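Trillstead: A Badge System for a School Maker Club
Project report, Tormod Sandberg
Advisor: Gunawardena

1. Background

The maker club at my school meets after classes and is open to anyone. Members come for very different things. Some solder, some write small games, some paint miniatures or sew costumes. When I joined there was no record of who had learned what, so the same few people got asked to help with everything and newer members did not know who else could.

I wanted to find out if a set of earned badges would spread the helping around. I had seen points systems in other clubs and did not like them much, mainly the public ranking. Trillstead has no ranking. A member's page shows the badges they hold and, for each one, if they are willing to teach it.

2. Choosing the badges

I started with a suggestion sheet on the club's message board in October. It collected 70 ideas. Many overlapped ("can solder," "soldered a kit," "fixed headphones") and several were jokes. Gunawardena and I cut the list to 16 badges for the trial. Each one had to meet two rules: it could be finished in a month of normal club time, and another member could check it without special training.

The badges that caused the most argument were the ones for knowledge and not for making. The tabletop players wanted one for running a full campaign. It was accepted after they agreed on a written log as proof. A trivia badge was dropped because we could not agree on who would write the questions.
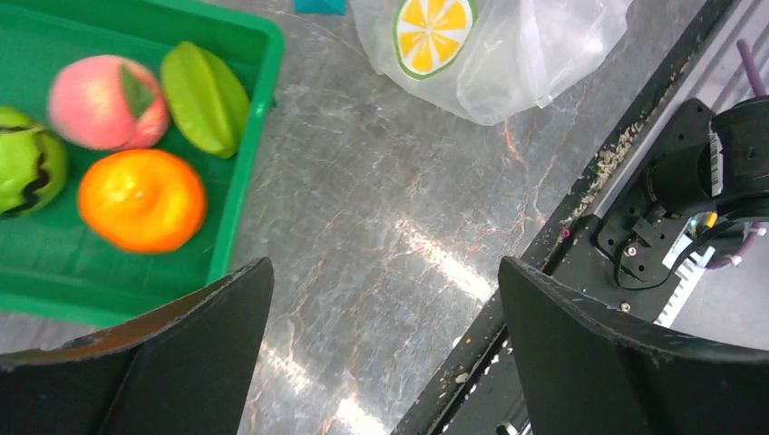 The next job was the wording. My first drafts were too long and read like homework. I rewrote each badge as one sentence beginning with a verb, such as "Repair something that was going to be thrown away." Under the sentence is a short list of what the checker should look for. The rewrite took longer than the code did, and I would start with it if I did this again.

3. The software

The site runs on an old desktop in the club room. Pages are built from plain text files, one per member and one per badge, by a script of 2114 lines. That is longer than it should be. A good part of it handles members who changed their display names in the middle of the trial, which I had not planned for.

I tried two existing tools first. Geser is a page generator that another club member wrote for his own site. It was quick but could not link a badge back to the people who held it. Prudov, the sign-in program we already use at the door, could store the links but had no way to show them to anyone without an admin login. In the end I kept Prudov for sign-in and wrote the rest myself.

Icons were drawn by members on an 8 by 8 grid. The small size meant that people who said they could not draw were willing to try.

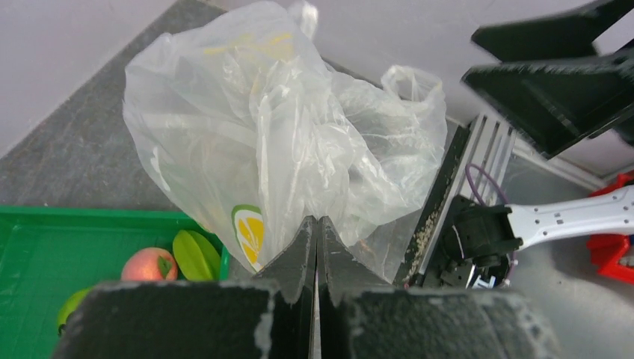 Page last modified: April

4. The trial

The trial ran from January through March. To claim a badge, a member asked anyone who already held it to check the work. Gunawardena and I gave out the first copy of each badge so that there was someone to ask.

The soldering and repair badges moved fastest. The campaign badge was slow, as expected. The costume badge was not claimed until the final week, when two people finished together and checked each other's seams, with Gunawardena signing off.

Requests for help did go to more people than before, going by the message board. I did not record requests made in person, so this only covers part of what went on in the room.

5. Problems

Some checkers were much stricter than others. A member was turned down for a loose wire by one person and passed the same evening by another. We added a note saying that a checker who says no has to write down what would make it a yes.

The "willing to teach" mark was on by default. Quieter members did not notice this and got questions they did not want. It is now off until the member turns it on.

6. Still to do

Shorten the name-change code. Move the files to a computer that is backed up. Write a page explaining how to propose a new badge; at present people just tell me in the hallway.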